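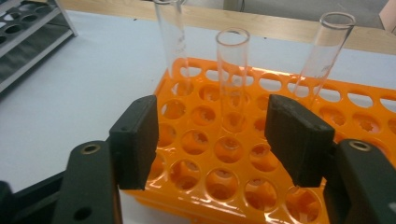

各位同事,下午好。今天这一讲的题目是《试管与试管架的日常管理》,面向各教学实验室和公共实验平台的台面管理人员。试管架在设备清单里常常归入“其他耗材”,单价低,数量多,很少有人专门为它写一份规程。去年修订台面管理办法时,我们把它单独列为一节。投影上的橙色塑料架是各室常见的样式:圆孔成排,上层孔板之下还有一层,从上层的孔里看下去,能看到下层带缺口的星状开孔。架上立着三支透明玻璃试管,都是空管,右边一支略向右倾。请各位先记住这支管的姿态,讲到第二部分时还要回到这一点。

(翻页。此处停顿,确认后排能看清屏幕。)

先说明本讲的范围。所述内容适用于常规玻璃试管和多孔塑料试管架,不涉及离心管、冻存管以及带盖的采样管。后几类另有规定,请查阅办法附录。涉及感染性材料和放射性材料的,一律执行专项规程,本讲内容不得替代。

第一部分,清点与登记。

本中心现有在册玻璃试管2,000支,试管架41个,分布在两层楼的公共台面和储物柜中。登记的基本单位是架,不是单支试管。每个架子在侧面贴一枚编号标签,标签朝向操作者一侧,编号与台账一致。借出时登记架号、孔数和所带试管的规格;归还时核对架号,检查孔板,清点试管。不同规格的试管不得混记在同一行。

有同事提出,玻璃试管损耗是正常现象,逐次登记负担过重。管理组讨论后的意见是:破损登记保留,格式从简。现行表格只有四栏,即日期、架号、支数、处置方式。原因栏已经取消,各室如需分析原因,可自行在备注中说明。台账以Farooqui系统中的记录为准,纸质表格保存至学期末,由各室自行归档。

(此处可询问:各室是否都已换用新表。如有未换的,会后到前台领取。)

第二部分,摆放。

回到刚才那支略有倾斜的试管。圆孔的孔径要大于试管外径,试管才能顺利取放,因此管身在孔内有少许偏斜属于常见情况。需要管理的是偏斜的程度。判断时从侧面平视,看管身与相邻试管是否有接触,管口是否越过相邻孔位。两项都没有,可以照常使用;有其中一项,应当取出重放。重放后仍然如此的,检查管底是否落入下层孔位。双层试管架的下层用于限制管底移动,管底搁在下层开孔的边沿上时,管身不稳,注入液体后更容易晃动。

孔径与管径明显不匹配的,应当更换试管架。各室曾有在孔中垫纸、缠胶带的做法,现行办法不予认可。垫纸受潮后会留在孔内,清洗时不易发现;胶带残胶会粘住管壁,取管时须加力,容易造成破裂。

关于占孔,办法的要求如下。同一架上放置长短不一的试管时,长管放后排,短管放前排,以便观察管口和液面。盛有腐蚀性或有色试剂的试管之间至少空一个孔位。空管与已加液的试管不得在同一架上混放,确需同架的,应当分置两端,并在架上作出标记。标记使用可擦除的记号笔,写在标签上,不写在架体上。

试管架离台面边缘的距离不小于一掌宽。请各位注意,这一条在检查中扣分最多。我们巡查时看到的情况,多数是操作人员为了给记录本让出位置,把架子推到了台边。解决办法是先定架子的位置,再定记录本的位置。Bundadport校区的实验室在台面上贴了定位线,执行情况较好,各室可以参照。

(翻页。此处为台面定位线示意,不必细读。)

第三部分,取放操作。

取管时握持管身上部,垂直提出,管底离开上层孔板之后再作水平移动。不得捏住管口边沿单侧发力。放回时对准孔位,缓慢下放,管底触到支撑面后再松手。一次只取一支。左手扶架、右手取管的要求适用于轻质塑料架,这类架子空载时自重小,提管时容易被带起。

刚清洗过的试管,管外壁须擦干后方可上架。需要沥干的,使用专用沥水架,管口朝下;多孔试管架不作沥水用途。这一点与部分同事的习惯不一致,请回去后在室内统一说明。

搬运时双手托住架体两端,保持水平。装有液体的试管架不得单手提拎,不得叠放。跨楼层转移须使用带围边的托盘,走货梯。

第四部分,清洗与检查。

塑料试管架每周清洗一次,使用中性清洗剂和软毛刷。双层架须从上下两面分别刷洗,上层孔板的下表面和下层的缺口处最容易积存残留物,应当作为检查重点。清洗后倒置晾干,避免阳光直射。未经核实材质耐热性能的架子,不得进入高温灭菌程序。浅色或亮色架体沾染试剂后容易看出,深色架体则须对光检查,检查标准相同。

玻璃试管的检查内容包括管口缺损、管壁划痕和管底裂纹。管口缺损的一律报废,不得打磨后继续使用。管壁有轻微划痕但不影响观察的,可以降级用于课堂演示,不得用于加热。碎玻璃放入专用硬质容器,容器装至四分之三时封口更换。

第五部分,采购与更新。

本年度更新计划由Pistata项目统一安排,各室不再单独申购。选型时请填写三项信息:所用试管外径、每次实验所需孔数、是否需要浸入水浴。颜色不作为必填项,但同一房间内如需用颜色区分用途,应当在申报表中写明对应关系,并在房间内张贴。上一轮更新中,有两个相邻房间采用了相反的颜色约定,借用之后出现混淆,现已改正。

Osix培训模块中新增了台面管理一节,学习时间较短,新入室人员须在首次使用公共台面之前完成。已在岗人员请于8月底前补学,完成情况由各室汇总后报送。

最后说明检查安排。本学期的台面检查分6次进行,不提前通知具体时段。检查内容为标签、台账、摆放和清洁四项,结果当场告知,书面意见在检查后送达各室。对结果有异议的,可以书面提出复核。

(预留提问时间。涉及采购进度的问题,统一答复:以Pistata项目的书面通知为准。涉及离心管架的问题,记录后转交附录修订小组。)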